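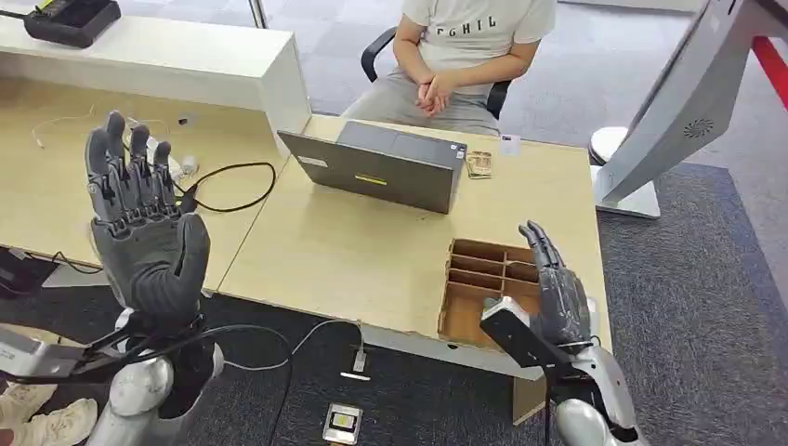 The two desks, May 2022. Cables on the left, divider box next to the laptop.

Ok quick one before bed. Office tidying, day whatever. Got in early to beat the phones, didn't work, Ramanauskas rang before I had my coat off. They want the quote redone. Fine. Later.

So the desks. I swore in February I'd keep them clear and look at it. The left one is all cable again, black loops and those thin white ones that go everywhere and belong to nothing. Little white plug adapter in the middle of it. I pulled on one black cable and the whole heap came with it. Put it down again. Went and got tea.

The cardboard box with the compartments is the one good idea I've had this month. It was going out with the recycling and I thought wait, dividers. Plan is small stuff only – adapters, short leads, the screws from the Vostura shelf that I keep finding in my pockets. Ctibor says it'll be full of candy wrappers by the end of the week. He's probaly right, he'll be the one putting them there.

Did the sorting after lunch. Rule was, if I can't say what it charges it goes in the bag. Broke the rule right away for a lead that I'm sure goes with the old Brustum speaker. Haven't seen the speaker since we moved floors. Kept it anyway.

Wound the long black ones over my elbow like Dad used to do with the garden hose. Ctibor came by and said that twists them, you're supposed to go over and under. Showed me 2 times, still can't do it. Mine spring open. His sit there like pretzels, very smug.

Didn't touch the white cabinet. Not today. Need to be in a better mood for the top of that, never mind what's inside.

Also two cards lying by the laptop, the tan one and the white one. Moved them, moved them back. Must ask whose before I toss anything, after last time.

Then 90 minutes gone on the Grustport order. They've put us down for 1,999 labels, who orders 1,999 of anything, just make it two thousand. Called, got the hold music, hung up. Emailed. Nothing back yet.

Left desk is better by the evening, I can get an elbow on it. White cables still not done. Got some of those velcro strips on my list, plus a marker that works, plus milk.

Back hurts from leaning over. Forgot to eat the soup I brought so its still in the office fridge, must remember tomorow or it'll be there till fall. And ring Mom. And the Ramanauskas quote, ugh – first thing, before the tea.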